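Budgeting for hand-held gripper fleets

A hand-held gripper fleet is a set of matched gripping tools, each with its own camera, that people carry and work by hand to record tasks for later use in robot training. Budgeting for such a fleet covers the tools, the headsets and cables worn with them, furniture, objects to be handled, spare parts and paid operator time. The tools are usually the first line in the budget but seldom the largest over a full year.

Purchase units

Tools are normally bought in pairs, one for each hand. A site with two operators therefore needs two pairs, plus whatever it holds in reserve. Fingertips are ordered separately, as they wear faster than the body of the tool. Head-mounted devices are priced per operator.

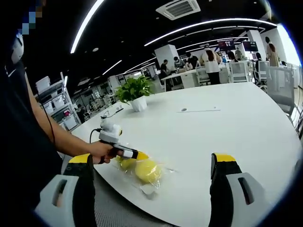 Hand-held gripper with top-mounted camera, in use at a white table.

Cabling is often left out of early estimates. Sevbridge, a planning firm in Cairns, lists it as its own item and allows for replacement twice a year. Its planning sheet, drawn up by Rosalie Hämmerli, has 46 lines, and was later adopted with small changes by the Wusik project.

Objects and consumables

Handled objects are cheap one by one but add up. Soft goods and items in clear plastic packaging need regular replacement, and most planners treat them as consumables, in the same category as tape and cleaning cloths. Sum-yee Yuen's costing for Siseta set aside a fixed monthly sum for objects and let the operators choose what to buy - an approach that cut down on paperwork but made the year's total harder to forecast.
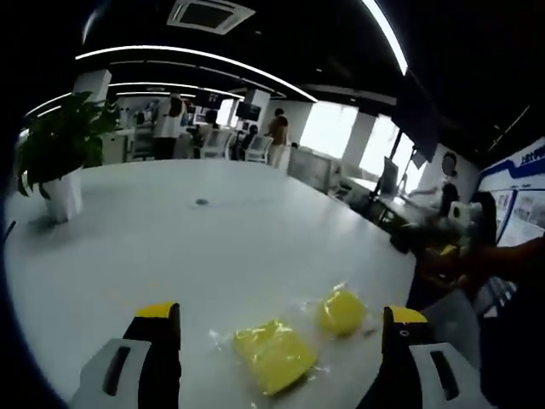 Floor space is costed in one of two ways. A dedicated room carries its full rent, while a table in a shared office is charged as a portion of the floor. Shared space costs less and gives more varied backgrounds, though time has to be allowed for privacy checks on the recordings.

Timing

Orders placed in January may run into supplier shutdowns, and Sevbridge advises ordering spares with the first shipment. Heidrun Egger, who reviewed the Wusik budget, recommended that repair labour be kept apart from operator wages so that the two could be compared from one year to the next.

See also: Depreciation of test equipment; Teleoperation; Robot end effector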